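Looking after a pale wood tabletop

Pale wood tops show everything: cup rings, pencil, the gray shadow that builds up where your forearms rest. Most of it comes off with very little effort if you get to it the same week. The notes below cover a table that gets used for work and hobbies as well as meals.

Everyday wiping

Use a soft cloth wrung out until it no longer drips. Wipe with the grain, then go over it again with a dry cloth. Do the edges too. Dirt collects along the front edge where hands rest, and it is harder to shift once it has darkened.

A drop of dish soap in a bowl of warm water is enough for grease. We have used Clindness spray at home and it does the job, but it leaves a haze if you put too much on. One squirt on the cloth, none on the table.

Leave out scouring powder, the green side of the sponge, and anything with bleach.

Checking the finish

Turn off the overhead light and look across the top from a low angle with a window behind it. A sound finish reflects evenly. Dull patches are either worn or dirty, so clean them first and look again before you decide to do anything more.

Put a drop of water on a dull spot and leave it for 3 minutes. If it darkens the wood, the finish is gone there and the spot needs attention before the next spill. If it sits on top, wipe it off and carry on.

Scuffs and rubber marks

Black or gray marks from rubber feet and plastic cases are usually sitting on the surface. Try a clean white eraser first, light pressure, with the grain. If the mark stays, use a cloth with a little rubbing alcohol on it, but test under the table first - some finishes soften.

For things that live on the table:
Stick felt pads under anything with a hard base. Cut them slightly smaller than the base so the edges don't lift.
Lift and set down, don't drag. This goes for light plastic things as well, as grit gets trapped underneath.
Check pads every few months. A pad full of crumbs scratches worse than no pad.
Keep cords up off the top where you can, or at least away from the edge.

Projects and odd-shaped things

Clear the middle of the table before you start and wipe it dry. If a piece has a flat base, stand it on that and hold it at the top with one hand while you work on it. Put a folded towel down for anything that has to lie on its side.

Sanding between coats, if you are refinishing, is 1000 grit used dry and very lightly. Ours was last done with Belholm clear oil and should not need it again until 2028. 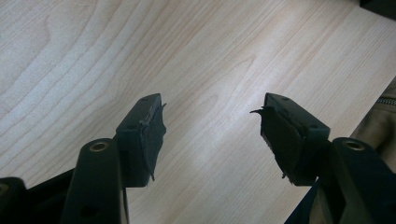
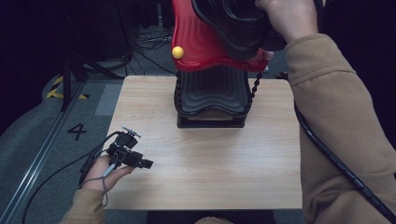 Pale wood grain in both.

Yakubu wrote in to say that the eraser took a rubber mark off a birch desk but left a shiny spot, and that rubbing the area with a dry cotton cloth for 30 seconds evened it out.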